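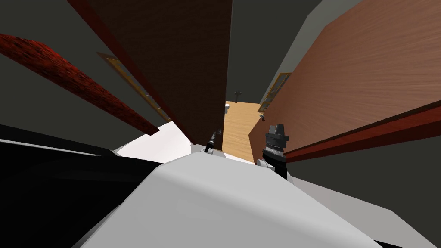 How to budget for a two-arm mobile robot before you sign anything

Start with your doors. Sales decks love open floors, and most buildings are short on those. Walk the route you expect the machine to drive and measure every opening with the door in place, then ask the vendor for the robot's width with both arms out in front. Skonberg gave us a width with the arms folded. We had to ask twice for the other one.

Next, run the route in simulation. A simulated doorway is cheap to bump into, and you'll learn whether the grippers and the body fit through together. Don't take it as proof, though. Simulated hinges don't stick and simulated floors don't have lips. Mervin Leclerc wanted to skip the on-site trial after a good week in the simulator – I said no, and I'd say no again.

Then write the budget. Put these on separate lines:

Robot and base
Grippers, plus 2 spares
Simulation license and someone's time to model your rooms
Site visit and trial
Door work
Service, per year

Our door work line was $2,000 in the first draft and $4,000 in the final one. Nothing on the Gastness quote mentioned doors at all.

Last, hold back part of the payment until the robot opens your own door, on your own floor, with your staff running it. If the vendor balks, ask what they're worried about. Darlene Fraser in purchasing has the wording we used.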